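Nobody in my family has ever fought over whose turn it is to put the plates away, mainly because it is always mine. I was therefore a soft target for Evach, whose Liltusel service promises to send you a pair of robot arms, a table to bolt them to and a technician called Stevano support, which I took for a man until I rang it.

The deal is a rental. You pay monthly, they install, and for the first 40 days the arms learn your kitchen. I was given an afternoon at the demonstration room, where Shinji Hirose set things going and then stood well back with his tea.

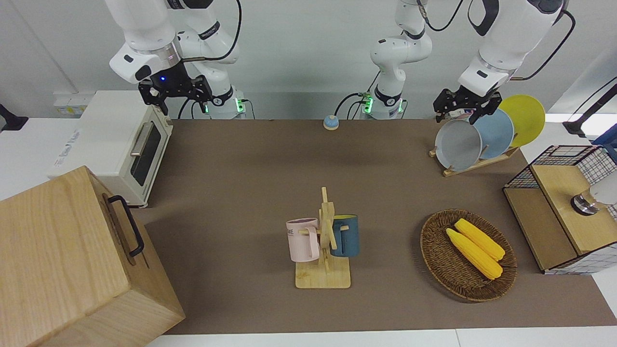

Liltusel is sold by the chore. The basic plan covers 3 of them, the full plan 6, and anything involving a knife is politely declined. Hirose calls the practice table 'a kitchen with the arguments taken out', and I can see what he means: mine has never had a mug tree, let alone one with a pink mug and a teal one hanging off it like Christmas. The left arm had its gripper on the rim of the grey plate, front of the rack, and I caught myself holding my breath over a piece of crockery I didn't own.

The manners are good. The arms don't whirr much, they don't barge, and the little lights are tasteful. Speed is another matter. My tea went cold during one chore, and I drink fast.

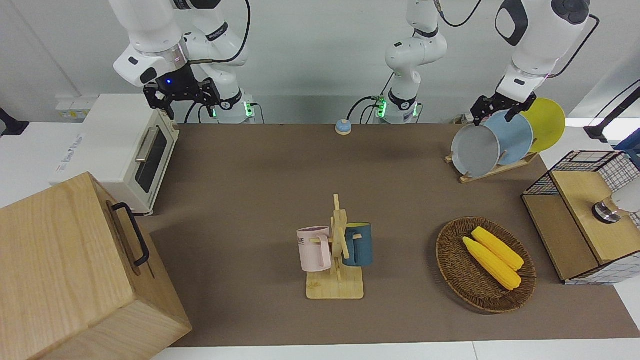

*Issue 35 | Home & Workshop*

What you are paying for, then, is patience – somebody else's, by the month. Hirose was frank about the limits. Plates in a rack suit the grippers nicely, as they stand up and offer an edge. He was less keen to discuss cutlery drawers, and a question about fitted sheets got me a biscuit.

The rival Sekiguchi kit, which I tried in September, costs less and arrives in boxes with a spanner. It is still in the boxes. Evach at least does the bolting for you, and takes everything away again if you change your mind in the first month.

Would I sign up? For the full plan, no. For the basic one I'd want a bigger kitchen and a longer table, and my wife would want a word.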